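I finally caved and got the Nosik arm kit, the one Ivars Avotiņš kept bringing up in the comments back in January. A few of you asked for a real write-up instead of my grumpy little updates, so here goes, and it's long, sorry.

The kit costs 400 for the arm and gripper together if you catch it on sale (I did not catch it on sale). You also get a fat bag of screws, a power brick, and a manual that jumps from step 11 to step 14. Laurinda Cunha over at the Larau forum has typed up the missing steps, bless her. Print them out before you start!

Setup took me a whole evening. The part that ate most of it was the wrist camera, which wants to be calibrated before the arm will do a single thing. You park the fingers open, point them at something boring and let the software stare for a while. A blank wall is great for this. Mine passed on the third try, some time past eleven at night.

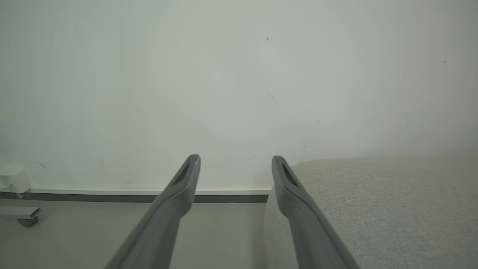 The software is called Vanon and I have mixed feelings. Recording a motion is lovely, you move the arm through it and it plays it back, and it takes up to 300 saved motions before it starts nagging you to buy cloud storage. Finding one of those motions again later is awful. There's no search, and they're sorted by some order I still can't figure out. I named one "towel good one" and haven't seen it since.

OK, laundry. That's why I wanted this thing in the first place, and it's all over the box. The gripper is decent with thick stuff like jackets and sweatpants. Thin T-shirts are hit and miss, and socks are a lost cause so far, it just pats them. I've been doing my practice runs on the floor next to the furniture, with the basket close to the arm, and it helps a lot to put something bright on top when you're working out your heights.
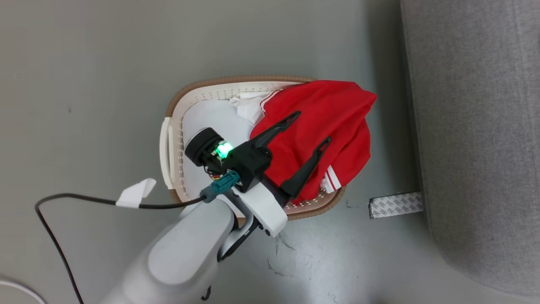
Cables are my other gripe. The ones in the box are too short to be useful and too stiff to stay where you put them, so I ordered a longer set from Neves for 38, shipping included, and I wish I'd done it on day one. Tag them too, you'll thank yourself.

Noise is fine. It hums, and it clicks when the gripper closes, and I can watch TV with it going.

Would I buy it again? Yeah, I think so, if you like tinkering. If you want your clothes folded, wait a year or two, or look at the big Nosik that goes for 4,000 and let me know how it is, because I'm not spending that. Next up I'm trying the soft fingertip covers on those T-shirts.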